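Minutes — Simulation Kit Review, November 17, 2022

Present: Raghavendra Achari (chair), Thirumalai Devadiga (notes), Beneš office by phone

1. Last meeting's notes
Approved with one spelling fix.

2. Okia trial so far
Thirumalai has had the Okia simulation kit since July and is really happy with it! Setup took one afternoon, and the two-arm tasks load fast even on our older desktop. He has logged 159 runs. Raghavendra loved how easy it is to swap a task's props and start over — no hardware to reset, no broken grippers.

Weak spots: the ground texture gets blurry close to the robot, and the trees are pretty blocky. All agreed we can live with both for grasping work.

3. Price
Quote is $3,187 for the year, with 5 seats. Stindivow came in lower but has no two-arm tasks. Beneš office asked if seats can be shared between sites. Thirumalai will write to Okia and find out.

4. Egg and basket task
Everyone's favorite. Yellow eggs, a wicker basket, a fenced yard, and a robot with two arms. One egg was in the basket and the other still on the grass between the basket and the right gripper. Raghavendra wants this one for the Wevia visit, with the view from between the arms.

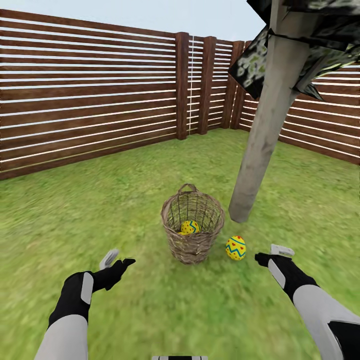

5. Next steps
Thirumalai: seat question, plus 3 harder tasks to try.
Raghavendra: draft the purchase request.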